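Search this site: enter keyword Go

Print this page | E-mail this page

Sectioning and Clipping Hair for an Even Root Tint

These instructions cover a root application of permanent colour on hair that has been tinted before, with regrowth no longer than 2 cm. A full head of untreated hair needs a different order of work and is dealt with separately.

Read the leaflet supplied with the colour first. Where it disagrees with this page on timing or mixing, follow the leaflet. Carry out the skin test it describes, and do not continue if there is any itching, redness or swelling.

Equipment

Tint brush with a pointed tail
Non-metallic mixing bowl
4 large section clips
Wide-toothed comb
Gloves, old towel, barrier cream
Timer

Preparing the hair

Work on dry hair. Comb it through from the ends upwards until the comb passes without catching. Apply barrier cream along the hairline, over the tops of the ears and across the nape, keeping it off the hair itself. Cream on the hair will block the colour.

Making the sections

Draw a parting from the centre of the forehead over the crown to the nape, using the tail of the brush. Draw a second parting from ear to ear, crossing the first at the highest point of the head. Twist each quarter into a flat coil and clip it at the base. The clips should hold without pulling.

Check both partings in a mirror before mixing anything. A crooked back parting leaves hair that belongs to neither side, and it is easily missed. The Doltico clips used in our Posik salon have a double hinge and grip thick hair well. Plain clips are adequate for fine hair.
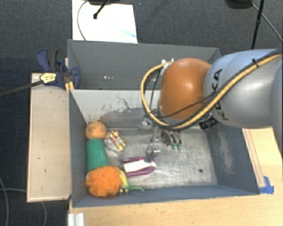

One reader wrote in to say that her back sections always came out darker than the front, although she used the same bowl throughout. She had been starting at the nape, and wanted to know whether she should thin the mixture for that area.

Do not thin the mixture. Begin where the grey is most stubborn, usually the front hairline and the temples, and leave the nape until last. Hair at the nape is often finer and may take the colour sooner.

Applying the colour

Release one front quarter. Lift a slice no thicker than the tail of the brush and lay colour on the regrowth only, stopping where the old tint begins. Turn the slice over and repeat on the underside. Lay it away from the face and take the next. When the quarter is finished, leave it loose and do not comb it through.

Complete the other front quarter, then the back two, working from the crown down. Application should take no more than 25 minutes. If it regularly takes longer, ask someone to help with the back.

Go round the hairline once more with what is left on the brush, then start the timer.

Filed under: Colour at Home > Roots and Regrowth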